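배추를 집는 시간

동아리 지도교사를 맡았다고 하면 사람들이 제일 먼저 묻는 것이 성적이다. 이번에 어디 나갔느냐, 몇 등 했느냐, 학생들 입시에는 도움이 좀 되느냐. 나쁜 뜻으로 묻는 분은 거의 없다. 나도 남의 집 아이 안부를 물을 때 비슷한 질문부터 꺼내고는 집에 오는 길에 후회하는 사람이라 뭐라 할 처지도 못 된다. 그런데 올해 우리 동아리 '아라'는 대회에 나가지 않았다. 대신 봄부터 내내 채소를 장바구니에 담고 있다. 이 이야기를 하면 대개 상대방 얼굴에 잠깐 침묵이 지나가는데, 오늘은 그 침묵에 대고 하고 싶은 말이 조금 길다. 차라도 한 잔 놓고 읽어 주시면 좋겠다.

먼저 밝혀 두자면 나는 대회를 싫어하지 않는다. 몇 해 동안 아이들을 데리고 다녔고, 체육관 바닥에 앉아 식은 김밥을 나눠 먹던 일은 지금 생각해도 웃음이 난다. 주어진 시간은 60초였다. 출발 신호가 울리면 로봇이 정해진 선을 따라가서 정해진 블록을 들어 정해진 칸에 놓는다. 블록은 모서리가 반듯하고 색이 선명하고 무게가 모두 같다. 우리 아이들은 그 블록을 참 잘 들었다. 그러고 나서 돌아오는 버스에서 빈두 매슈라는 학생이 창밖을 보다가 물었다. "선생님, 그런데 저 블록은 대회 끝나면 어디에 써요?" 나는 내년 대회에 쓴다고 대답했다. 빈두는 아, 하고 고개를 끄덕였고 나는 그 '아' 소리가 그 뒤로도 오래 걸렸다.

그래서 4월에 회의를 했다. 회의라고 해 봐야 과자 봉지를 뜯어 놓고 둘러앉은 것이었는데, 올해는 우리가 정말로 집에서 보는 물건을 들어 보자는 이야기가 나왔다. 빨래가 나왔고 설거지가 나왔고, 누군가는 강아지 목욕을 말했다가 모두의 반대에 부딪혔다. 결국 곽아영이 내놓은 장보기로 정해졌다. 아영이네 외할머니 지순자 님은 시장에서 오래 채소를 파신 분이다. 아영이 말로는 할머니가 요즘 손목이 아프셔서 배추를 들 때마다 한숨을 쉬시는데, 본인은 그 한숨을 세상에서 제일 잘 흉내 낸다고 했다. 실제로 들려주었는데 아주 잘했다.

진열대를 앞에 두고 처음 든 생각은 참 예쁘다는 것이었다. 당근 옆에 고구마가 있고 토마토가 있고, 껍질콩은 칸 앞턱을 넘어 늘어져 있다. 비록 모형이지만 시장 앞을 지날 때의 그 기분이 났다. 그리고 두 번째로 든 생각은, 큰일 났다는 것이었다. 모양이 같은 것이 없지 않은가! 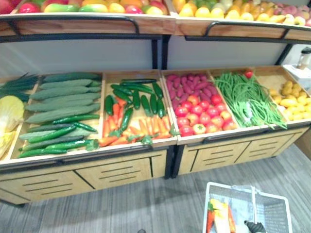
모형 채소 진열대와 그 앞에 놓인 장바구니. 바구니 안에 당근이 들어 있다.

대회용 블록만 들던 아이들에게 당근은 퍽 고약한 상대였다. 한쪽이 굵고 한쪽이 가늘고, 꼭지에는 초록 잎이 달려 있다. 잎을 잡으면 몸통이 흔들리고 가는 쪽을 잡으면 굵은 쪽이 처진다. 감자는 둥글어서 손끝에서 달아나고, 껍질콩은 한 줄기만 집으려 해도 옆의 친구들을 데리고 올라온다. (우리 동아리에서는 이것을 '콩 소풍'이라고 부른다. 보고서에 그대로 썼다가 내가 고쳐 주었는데, 지금은 고친 것을 후회한다.) 아이들은 처음 몇 주 동안 말수가 줄었다. 예전 같으면 하루 만에 해결될 일이 한 달을 끌었고, 방과 후에 실습실 문을 열면 누군가는 꼭 진열대 앞에 쪼그리고 앉아 오이를 노려보고 있었다.

내가 이 글에서 하고 싶은 말은 그 노려보는 시간이 바로 수업이라는 것이다. 우리는 학생 로봇 교육에서 이 시간을 자꾸 깎아 낸다. 키트 상자를 열면 설명서가 있고, 설명서를 따라가면 움직이고, 움직이면 박수를 친다. 처음 배우는 아이들에게는 그것도 필요하다. 다만 고등학생이 될 때까지 그 박수만 받다 보면, 물건이 자기 뜻대로 생겨 있지 않다는 사실을 배울 기회가 없다. 배추는 우리 손에 맞춰 생기지 않았다. 세상 물건이 대부분 그렇다. 이 당연한 이야기를 열일곱 살이 몸으로 알게 되는 일을 나는 상장 하나보다 크게 친다.

학부모님 가운데 한 분이 설명회 날 조심스럽게 물으셨다. 그렇게 오래 하면 무엇이 남느냐고. 나는 그 자리에서 대답을 매끈하게 못 했다. 원래 말로 하면 더듬고 글로 쓰면 길어지는 사람이라 이제야 대답을 드린다. 우선 공책이 남았다. 아이들은 실패할 때마다 무엇을 어디서 잡았고 어떻게 떨어뜨렸는지를 적는데, 그렇게 적은 기록이 약 400건이다. 그중에서 118번째 기록을 제일 좋아한다. 글씨는 빈두 것이고 내용은 이렇다. "오이. 가운데를 잡음. 잡았다고 생각함. 잡지 않았음." 나는 이만큼 정직한 실험 기록을 대학원에서도 몇 번 못 보았다.

둘째로는 손을 보는 눈이 남았다. 집게 모양의 손으로 씨름하던 아이들이 손가락 있는 손에도 관심을 갖게 되었고, 그러면서 자기들 손을 들여다보기 시작했다. 급식실에서 귤을 까다 말고 엄지를 펴 보고 오므려 보는 아이가 있으면 십중팔구 우리 부원이다. 물건을 들 때 엄지가 얼마나 많은 일을 하는지, 새끼손가락은 평소에 무엇을 하며 지내는지, 그런 이야기를 국 식는 줄도 모르고 한다. 라단 누리 선생님이 한 학기 동안 목요일마다 와 주시는데, 이분은 기계를 설명할 때 꼭 자기 손부터 내민다. 관절 이름을 외우게 하는 대신 동전을 책상에서 집어 보라고 하신다. 손톱을 쓴 사람, 책상 끝으로 밀어서 잡은 사람, 손가락에 침을 바른 사람(나였다)이 다 나왔고, 그날은 그것만으로 시간이 다 갔다.
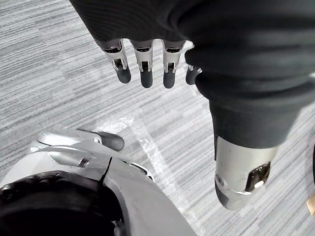

두 로봇 손과 카펫 위의 투명 비닐. 한쪽 손은 짙은 회색 천 장갑에 싸여 있다.

비닐 이야기도 해야겠다. 채소보다 비닐이 더 어렵다는 것을 나는 이번에야 제대로 생각해 보았다. 사람은 구겨진 비닐을 보면 어디를 잡을지 고민하지 않는다. 그냥 손이 간다. 그런데 투명한 것은 뒤가 비치고, 구겨진 자리마다 빛이 튀고, 모양이라고 할 만한 것이 건드릴 때마다 달라진다. 어디부터가 비닐이고 어디부터가 바닥인지 말로 설명해 보라고 했더니 아이들이 한참을 버벅거렸다. 그 버벅거림이 참 반가웠다. 눈앞의 물건을 안다고 믿다가 설명하려는 순간 모르게 되는 경험은, 교과서에 밑줄을 그어서는 좀처럼 얻기 어렵다.

물론 반대편 이야기에도 귀를 기울여야 공평할 것이다. 옆 학교에서 동아리를 이끄는 동료는 나더러 배부른 소리를 한다고 했다. 대회가 있어야 예산이 나오고, 예산이 있어야 부품을 사고, 마감이 있어야 아이들이 움직인다는 것이다. 셋 다 맞는 말이다. 우리도 부품값 때문에 골머리를 앓았고, 내가 행정실에 낸 설명서에는 '모형 배추'라는 항목이 있어서 확인 전화를 두 번 받았다. 마감이 없으니 늘어지는 날도 있었다. 어떤 오후에는 한 일이라고는 장바구니를 어느 쪽에 놓을지 다툰 것밖에 없었다. 그래도 나는 그 다툼이 꽤 괜찮은 공학 토론이었다고 믿는다. 오른쪽에 두면 팔이 엇갈리지 않고, 가까이 두면 배추가 테두리에 걸리고, 기울이면 담기는 쉬운데 먼저 넣은 것이 쏠린다. 정답이 해설지에 없는 문제를 놓고 아이들이 언성을 높이는 광경을, 나는 교사 생활 하면서 그리 자주 보지 못했다.

그리고 마감을 굳이 만들자면 다른 방식도 있다. 우리는 학기 말에 순위를 매기지 않는 공개 시연을 하기로 했다. 아이들이 붙인 행사 이름은 '나'인데, '나눠 담기'를 줄인 말이라고 한다. 줄이려면 조금 덜 줄였으면 좋았겠지만 투표로 정한 것이니 따르기로 했다. 손님은 부모님과 동네 어른들이고, 손님이 채소를 고르면 로봇이 담는다. 떨어뜨리면 떨어뜨린 대로 다시 한다. 이런 자리에는 이긴 팀과 진 팀이 없어서, 묻는 쪽도 대답하는 쪽도 한결 느긋해진다. 나는 교육청이나 기업에서 학생 로봇 행사를 꾸리는 분들이 한 해에 한 번쯤은 이런 자리에도 돈과 마음을 써 주셨으면 한다. 시간을 재는 대회 옆에 작은 방 하나면 된다.

지순자 님이 실습실에 다녀가신 날 이야기를 빠뜨릴 수 없다. 손녀가 하도 졸라서 오셨는데, 진열대를 보자마자 로봇은 쳐다보지도 않으시고 배추 놓은 모양부터 나무라셨다. 저렇게 두면 손님이 밑동을 못 본다는 것이다. 배추는 밑동을 보고 고르는 물건이고, 들 때도 무거운 쪽을 받쳐야 잎이 상하지 않는다고 하셨다. 아이들이 갑자기 조용해지더니 하나둘 공책을 꺼냈다. 그때까지 우리는 넓고 눈에 잘 띄는 잎 쪽에만 정신이 팔려 있었다. 평생 배추를 드신 분의 한마디가 우리 몇 주치 고민의 한가운데로 쑥 들어온 셈이다. 아영이는 할머니가 그렇게 어려운 일을 하시는 줄 몰랐다고 했고, 할머니는 이게 뭐가 어렵냐고 하셨다. 두 사람 말이 다 옳아서 나는 괜히 코끝이 시큰했다.

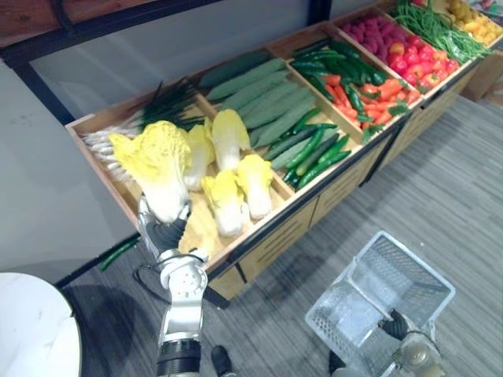
밑동을 잡힌 배추와 진열대 쪽으로 기울인 장바구니.

나는 기술을 가르치는 일이 결국 남의 수고를 알아보게 하는 일과 멀지 않다고 생각한다. 로봇에게 배추 하나를 들게 하려면 배추 드는 사람을 오래 보아야 한다. 어디에 힘을 주는지, 언제 다른 손이 바구니로 가는지, 눈은 이미 다음 물건에 가 있는지. 그렇게 보고 나면 시장에서 채소를 담아 주는 손이 예전과 달라 보인다. 빈두는 요즘 어머니가 장을 봐 오시면 현관까지 나간다고 한다. 물론 짐을 들어 드리려는 것도 있지만, 어머니가 감자와 두부 중에 무엇을 먼저 넣으셨는지 확인하려는 마음이 더 큰 모양이다. 어머니께서 아들이 효자가 된 건지 검사관이 된 건지 모르겠다고 전화를 주셨다. 둘 다라고 말씀드렸다.

입시 걱정을 하시는 분들께도 한 말씀 드리고 싶다. 저도 걱정합니다, 많이 합니다. 생활기록부에 적을 줄을 고르느라 나도 밤을 새운다. 그런데 면접장에서 아이가 자기 이야기를 하게 되는 순간이 온다면, 몇 위를 했다는 말보다 오이를 잡았다고 생각했는데 잡지 않았더라는 말이 더 오래 이어질 것이라고 믿는다. 왜 그렇게 생각했는지, 무엇을 보고 알았는지, 그래서 다음에는 어디를 잡았는지. 그런 질문이라면 우리 아이들은 밤새도록 대답할 수 있다. 솔직히 좀 말려야 할 정도다.

요즘은 실습실에 들어설 때 발밑을 조심하게 된다. 진열대에서 내려온 고추가 어디에 누워 있을지 알 수 없는 까닭이다. 지난번에는 하나가 내 가방에 들어와 집까지 따라왔고, 아내가 찌개에 넣으려다 딱딱해서 놀랐다. 다음 주에는 껍질콩에 다시 도전한다고 한다. 담당은 아영이고, 나는 옆에서 떨어진 콩을 줍기로 했다. 혹시 동아리를 새로 맡아 올해는 무엇을 할까 고민하는 선생님이 계시다면, 일단 시장에 한번 다녀오시기를 권한다. 모형을 구하기 전에 진짜 배추부터 한 통 들어 보시라. 밑동을 받쳐서.

현하랑 · 로봇 동아리 '아라' 지도교사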